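Section 3: Fitting the processor

Pliltska Robotics Club member handbook, Goodall bench

By now you've got the arm homed, the wrist camera talking to the laptop and the workstation case lying on its side with the cover off. Good! This is the section everyone joins the club for. You're going to pick up a processor with the gripper, carry it over the board and set it down in the socket, with a person driving the whole way. It's slow the first few times and it's fantastic when it goes in.

Allow a full session. Work in pairs: one driver, one spotter. The driver looks at the screen, the spotter looks at the socket and keeps a hand near the stop button.

Before you start

1. Check that the mains lead is out of the computer. The practice boards are never powered while the arm is switched on.

2. Put on a wrist strap and clip it to bare metal on the chassis. Both of you.

3. Open the Humo control panel and load the profile called Druvel-soft. This sets the grip limit to 18 per cent and the travel speed to slow. If you see any other profile name in the top bar, stop and load it again.

4. Lift the retention lever by hand and swing the metal frame open until it stays up without being held. The arm can do this too, but that's Section 5 and it takes practice.

5. Push any cables near the socket back toward the side of the case. Fingers only, no screwdrivers in there.

CAUTION: The pins in the socket bend very easily and we can't straighten them well. Don't touch them, don't blow on them and don't lower an empty gripper into the socket to "see if it lines up". Use the alignment card for that.

Picking up the chip

6. Place the processor in the foam tray, metal side up, with the corner triangle matching the triangle on the tray.

7. Drive to the saved position TRAY and step down in small moves until the fingertips are level with the edges of the chip.

8. Close slowly. You want the fingers on two opposite edges and nothing touching underneath. Watch the force bar. When it turns yellow, let go of the key.

9. Raise the arm a little and wait for a slow count of 3. If the chip tilts or slides, lower it back to the tray, open up and try again. Everybody has to do this now and then, so don't rush to save a bad grip.

Over the socket

10. Drive to SOCKET HIGH. The path goes over the memory slots, so the spotter should crouch and check the clearance from the side.

11. Switch the keypad to fine mode. Each press is now a very small step and you can hold your breath between them (most of us do).

12. Turn the wrist until the edges of the chip are parallel to the edges of the socket. Match the notches as well as the triangle.

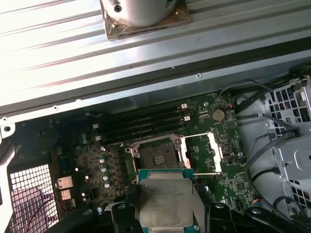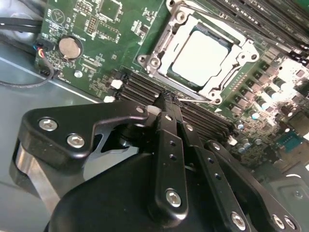

13. Step down until the spotter calls "touch". The spotter's call beats the screen every time, because the wrist view makes heights hard to judge.

14. Open the gripper one press at a time. The chip should settle flat by its own weight. Never push it down with the fingers.

15. Raise the arm straight up before you move it sideways. Then send it to PARK.

16. Look along the board from two sides. A chip that's in properly sits level all the way round. If one corner is high, lift it out by hand, straight up, and start again from step 6.

17. Close the frame and lower the lever by hand. Some resistance is normal here. If it feels like a lot, open it again and check the triangle.

Note on lighting: The metal top of the processor is shiny enough to fool the camera's auto exposure. Lock the exposure at SOCKET HIGH before you go down, or the chip may turn into a white square and you'll lose its edges. Tilting the bench lamp toward the wall helps a lot too.

Note on error 261: This means the force limit was reached with the fingers still moving. Usually a finger is catching something. Don't clear the error until the spotter has looked, then back off the way you came in.

Logging your run

Every attempt counts, good or bad, so save them all! Press Record before step 7 and Stop once the arm is parked. Fill in your initials, the board number and one line about how it went. "Chip rotated, second grip better" is the sort of thing we want. The club's goal for the year is 3000 saved runs across all the bench tasks, and messy ones are every bit as useful to the people working on the autonomous version.

If you get stuck or bend a pin, tell Joanne Cropper straight away. She'd much prefer to hear it from you than find it with the magnifier, and there are spare boards in the grey cupboard.

When you've had three clean runs in a row, swap places with your spotter. Memory modules are next, in Section 4.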